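March, evening

Opposition day in Tirnodberg. The format is unchanged from the autumn visit: arrival at nine, municipal briefing, a site, a closed meeting with the local branch, a public session, departure by four. The delegation was eight members this time, from both parties on the joint list. Three of them left before the public session for a vote that was then postponed.

The briefing covered the boundary question and little else. Under the current draft, the Bamach district moves from the Tirnodberg council to the regional authority, taking its industrial tax base with it. The town puts the loss at 2 million a year. The ministry uses a lower figure and counts a transition grant as income, which is correct for the first budget year and wrong for every year after. I raised this. The deputy clerk agreed and said the grant clause has no renewal language. I have checked the draft and she is right: section 8, second paragraph, ends at the word "disbursed."

The site was the Conar depot, which would sit on the new line. The access road would stay with the town and the buildings would go to the region. Maintenance is not assigned to either. I wrote this down as a drafting error, but the town engineer thinks it was left open on purpose, to be traded later.

Public session at two, around 50 people. The faction statement ran long and was mostly about the national budget. It should have been cut to the three points in my note from last night: the grant, the road, and the date of the committee hearing. The date was never mentioned. Questions were better than the statement. Most were on school enrollment across the line, where the draft is silent and we have no position yet.

Typed up the session notes after the hall cleared.
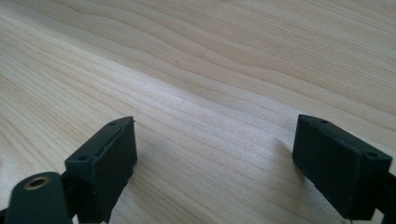 A resident of Bamach had written on the back of the comment form that the parties all visit before a hearing and none of them has said how it will vote, and that she would take a written answer over another visit. Fair. The list has no agreed vote. Half the members want to abstain on the first reading and amend in committee - the other half want to oppose outright and file amendments only if it passes.

Abstention looks weak but keeps the road clause open. Opposing outright gets the headline in Tirnodberg and loses the seat on the drafting subgroup. I lean toward the first and expect the second.

To do: enrollment figures from the district office. Reply to the comment form, one page, no slogans. Ask Nistor for their council's boundary agreement, which had a maintenance schedule attached. Move the faction call to 8 a.m. so that it finishes before the whip's meeting.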